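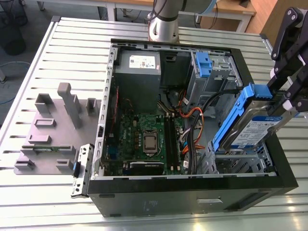
February
By Margit Bozsik

Kári Kjærgaard had the early shift, which meant he got the good chair. He pulled it up to the rail, put his left hand on the controls and waited for the screen to say ready.

"Thirteen," he said, for the recording, and began.

The job was to put a hard drive into an old computer. He had done it twelve times since seven o'clock. He brought the fingers over to the caddy, closed them on the blue plastic, lifted, turned the wrist and came down towards the bay. The cables were the trouble. If he came in low he caught the yellow ones, and if he came in high the far finger knocked the cage.

Tunach wanted 30 good ones by the end of the day. A good one was a drive that went in without a stop of longer than six seconds. Kári had nine.

He stopped above the bay. The caddy was a little crooked. He could back off and take hold of it again, or he could push. He thought about it, and the clock on the screen ran to seven.

"That's a pause," said Wilma from the other desk. She marked the recordings as they came in.

"I know."

"Do you want to finish it?"

"I'll finish it."

He backed off, set the drive down on the fixture, picked it up again nearer the middle and put it in. It clicked. He opened the fingers and took the arm home.

Wilma watched it back with her chin on her fist. "I'd keep that one," she said.

"It's over six."

"It's over six. But you were deciding something."

"The arm doesn't know that. It'll just learn to stop."

"Maybe it should stop."

He pulled the drive out by hand and put it back where it started. His father had mended radios in a room behind the kitchen in Tilen, and used to hold a part over the open case for so long that Kári, at the end of the bench, would think he had fallen asleep. Then the hand would go down, once, and the part would be in. His father never told him what he was looking at. Kári had learned the waiting first, and for a year or two that was all he had learned.

"What do they say about it in the notes?" he asked.

Wilma scrolled. "Long pauses to be removed. Signed Wannasri."

"Then remove it."

She didn't move for a bit. Then she typed something, and he heard her press the key twice.

"What did you put?"

"Kept. Operator regrasped."

"They'll send it back."

"Then they'll send it back."

He looked at the open case, the green board and the empty bay beside it. It was nearly ten. Somebody was running water in the kitchen down the hall. He put his hand on the controls again and waited for the screen.

"Fourteen," he said.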